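September 2018, newsroom tools notebook

Jaxon ran the headline checker over the politics feed again. The trouble is still with appointments: anything with "lined up for" or "tipped to be" gets filed as confirmed. The Jonaria transport chair story came through as a done deal in 4 of the 11 versions we pulled in, and the council hasn't named anyone.

Ayten wants a separate label for unsourced reports. Gaétan says the subs won't use it. I've put it in anyway, switched off by default.
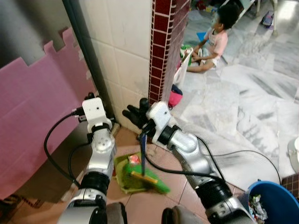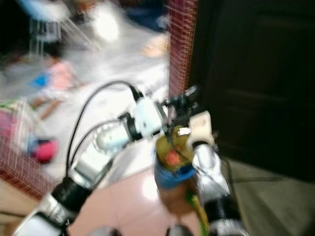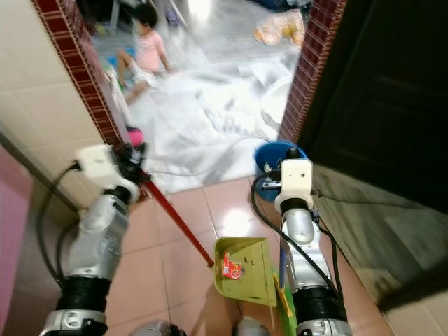

Broom job, left arm on the handle in the last one.

Second problem is the salary line. Flidow takes the first figure in the copy and treats it as the pay, so the Morin piece went to the test page with the old chair's salary against the new name. Trevor has the fix half written. Needs to check which person the figure belongs to before it fills the box.

Brock to ask Wilivura for the January archive, both editions. Rerun with 8 workers, 2 kept timing out last time. Duplicate headline at the top of each story still not stripped.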